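Bucket hats: fold, stack or hang?

Skikolance
Mon 26 August
I'm sorting the hat and cord drawer before November and I've hit a wall with bucket hats. Folded in half they come out with a crease across the crown. The black one with the little paw patch is the one I wear most, so I'd like to get this right. I do everything on the light wood table, hats and cords together.
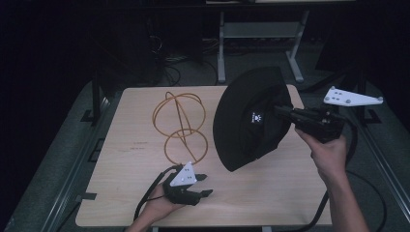 The orange-yellow cord is the other problem. I wind it in loops and it still goes into a ball. Is there a way to store the two in one drawer without the cord denting the brims?

Mugo
Don't fold the hat at all. Push the crown in, set it brim down, and stack any others on top. I have six stored that way and the brims are fine.

Killosent
Disagree. Stacking flattened the crowns on mine. Hooks cost me 700 yen for a pack of seven and I haven't used a drawer for hats again.

Skikolance
No wall space for hooks, sorry. I'll try the stack. I'm going to clear the table and sort it all by type first, hats on one side and cords on the other.

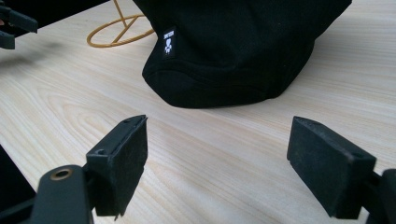 Balanum
Keep the cord out of that drawer completely. Wind it over and under, tie it in two places, and give it a box of its own.

Mugo
Agree on the box. Still no to hooks, they leave a bump in the crown.

Killosent
Not if you hang it by the brim.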